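Section 5. Laying up the boat for winter

The Fonier outboard is meant to be taken off the boat between seasons. Do the work on a dry day in October, before the first hard frost.

1. Bring the boat up to the slip on the top half of the tide. Keep the last 200 yards at low speed so the engine is not hot when you shut it off.

2. Tilt the engine clear of the water and close the fuel valve.

3. Flush the cooling system with fresh water for 10 minutes. At Rindcombe the tap is on the wall behind the winch.

Caution: Do not run the engine above 3000 rpm while flushing.

4. Stop the engine, disconnect the fuel line and drain the tank into an approved can.

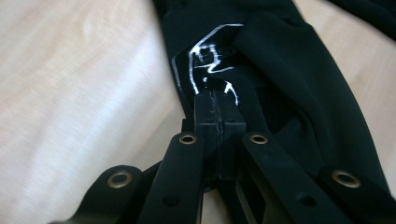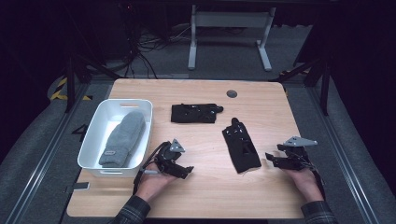
5. Loosen the two clamp screws and lift the engine off the transom. This takes two people. Store it upright - never on its side with the gearcase higher than the head.

6. Take out the drain plug and tie it to the tiller.

7. Winch the hull up to the hard and block it with the bow slightly raised, so rain runs out at the stern.

8. Fit the Alline cover and tighten the straps from the middle outward.

Note: Check the straps after every gale. A loose cover will chafe through the gunwale paint in a few days.

Replacement plugs and straps are sold by Jenkins at the harbor, open until noon on Thursday. For spring launching, see Section 6.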